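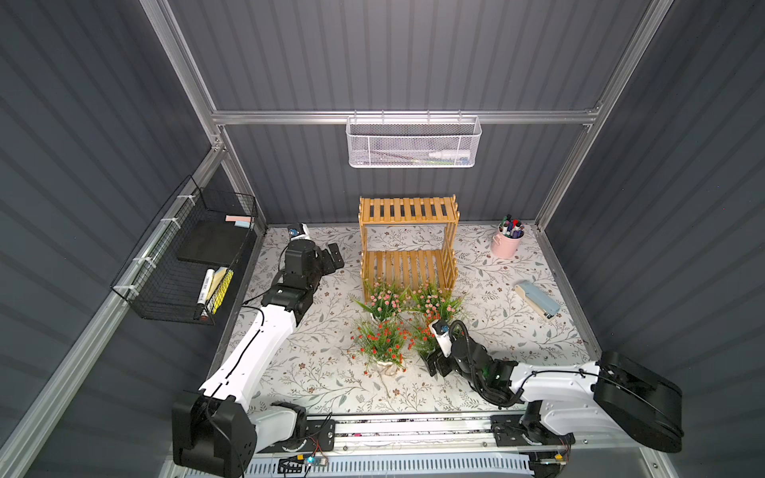 **Minutes, Dec 30, 2022**

Present: Virgil Chiriac, Aranka Illés, Xuân Thái, me (Traian, typing)

**Right arm stall.** It froze over the flower pots again, 3 times in 29 runs. Xuân thinks it's the cable looped over the wrist snagging when the arm turns, and I'm with her (finally!). Virgil still blames Filip, our motion script, so we argued a bit.

**E-stop.** Took 2 presses to register. Not OK! No runs until Aranka swaps the button.

**To do**
- Xuân: reroute cable
- Virgil: pull Filip logs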